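Sullex Help Desk
Ticket: Petition page shows "signature recorded" but the total does not change
Opened by: Jytte Gunnlaugsson, Plurnevau Free Movement Campaign
Handled by: Bjartur Egilsson
Status: Open, waiting on vendor
Priority: raised from normal to high

Jytte, 9:10 am
Our petition against the travel bans on organizers has been stuck at 400 signatures since last night. I signed it myself with a second address and got the thank-you page, but the total stayed put. Three members have written to ask if we are being blocked. I would like an answer I can pass on to them.

Bjartur, 9:42 am
Thanks. I can load the page from here and from a phone on a different carrier. I see no sign of blocking so far. Can you send me the confirmation code from your test signature?

Jytte, 9:50 am
Code sent by private note. I don't think being able to load the page proves much. The page loads for me too. What matters is where the names go afterward.

Bjartur, 10:35 am
Fair point. Your code exists in the intake table, so the name was received. It has not moved to the public list. That step is run by Bekum, who handle the email checks. Their status page says all services are normal. 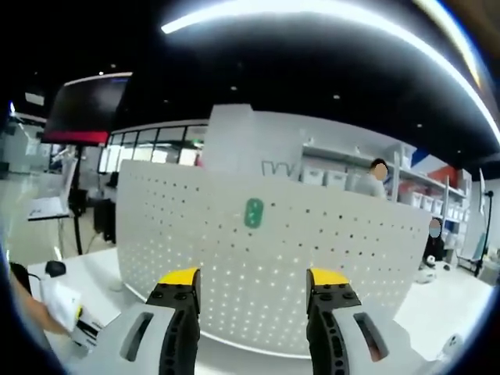
Jytte, 10:48 am
Their status page said the same thing in January when our newsletter went out to half the list. I would not lean on it. Has anyone spoken to a person there?

Bjartur, 11:20 am
I have now. They say the queue for your account was put on hold by an automatic rule after 100 signatures came in from one network within an hour. They call this "unusual activity."

Jytte, 11:31 am
We had a public meeting at the Apaza hall last night and asked people to sign before they went home. Everyone used the hall wifi. I told your sales team we would be doing this. Who decides what is unusual, and why was no notice sent to us? A petition about people being stopped without a reason has been stopped without a reason, and I'm expected to believe it was a rule.

Bjartur, 12:05 pm
I can't tell you who set the rule. I asked for the hold record and got a one-line summary with no name or time on it. I have asked again for the full record.

Steps tried so far:
Cleared the page cache, no change.
Resent the confirmation for your test signature, no email received.
Asked Bekum to lift the hold, request accepted, not yet done.
Exported the intake table so no names are lost. The file is in your account under Reports.

Jytte, 12:40 pm
I opened the export and checked it against our paper sign-in sheet. It's missing 2 people who say they got the thank-you page. Please don't close this when the total starts moving again. I want the full record and those names found.

Bjartur, 12:52 pm
Understood. Leaving it open. Next update at 4 pm.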